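Robot Club Notes: The Yellow Square Project

November 7, 2025

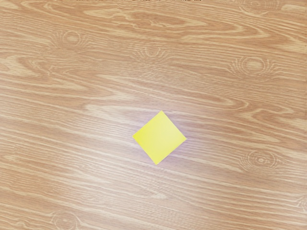

When the Duncombe robot club voted back in May to spend this school year on simulation, I'll admit that a few of us grown-ups were a little nervous. Would the kids miss having a real machine to crowd around? Well, we needn't have worried! The computers have been humming every meeting since school started, and I have had to shoo people out the door at pickup time more than once.

The job the students set for themselves sounds simple enough. A program has to find one plain yellow square on a wood-grain tabletop, work out where it is and which way it is turned, and then plan a push that will send it to a target spot. The younger members wrote the part that drops the square in a new place at a new angle for every round (they are very proud of it, and so they should be). The older ones have been wrestling with the finding and the pushing, and the angle has given them far more grief than the position ever did. A square looks the same after a quarter turn, you see, and it took a couple of long afternoons and a good deal of scribbling on the whiteboard before everyone was happy with how to score that.

Last month the club ran its first full test, 700 rounds in all, and the program got the square onto its target in 622 of them. There was quite a cheer. The team has saved 50 of the misses to go through by hand, and they'd like to have that done before the winter break. After that comes a second shape, and the debate over which one is still going strong.

We are hoping to enter the Tanetti Challenge in the spring, in the simulation division. If your child would like to join in, there is still plenty of room, and no coding experience is needed. Just stop by the computer lab after school and say hello. Snacks are always welcome too, especially the kind that don't leave crumbs in the keyboards.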